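The upstairs room on Gresard Street, April

We clear this room two times a year, in spring and in October. The long cupboards are already empty, and what remains is the part everybody leaves for the end: bottles, small items on the side tables, cables. Siwan Meredith wrote the packing list.

The rule for bottles is simple. They start on the round table, and they go into the cardboard box on the floor next to it. 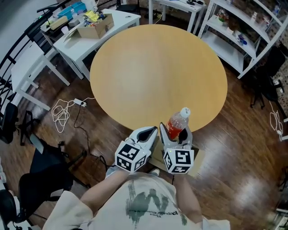
*At the round table, a bottle with red liquid, white cap on. The box is waiting on the floor.*

The room itself is the reason why many of us stay in the club. The brick wall at the back is older than the rest of the house, and the wooden floor was repaired in 2019 by the Vostov workshop, who charged us for 40 planks and gave a good price. Small potted plants live on the white shelves and are the last thing to leave. Please do not pack them with anything else, and please water them only a little on the day before.

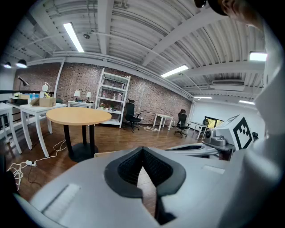
Lamps are also left until late, because the evenings are still dark on the stair side. When their time comes, take out the bulb first and wrap it in paper – we lost two in the autumn. The cables should be rolled one by one and marked with tape, with the name of the lamp written on it.

For the box I ask only that bottles are laid flat or stand near a wall, and that the caps are closed by hand one more time. Red label and blue label can travel together. Last year we sorted them by color and it took the whole afternoon, without any use.
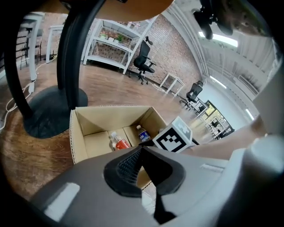

When a box is full, fold the flaps and write the number on two sides. Our storage at Morgan Yard has place for 120 boxes of this size, so there is no need to fill them to the top. A heavy box is difficult on the curved stairs, and the railing is narrow there.

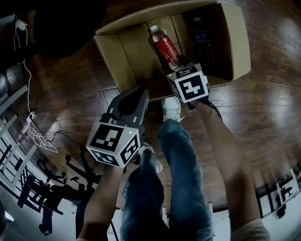

The numbers of the boxes go into the green notebook, one line for each, with the word "bottles" or "mixed". If you are not sure, write "mixed" – Siwan will open it later and decide. The key of the storage is with her until the end of the month, and the door code has not changed.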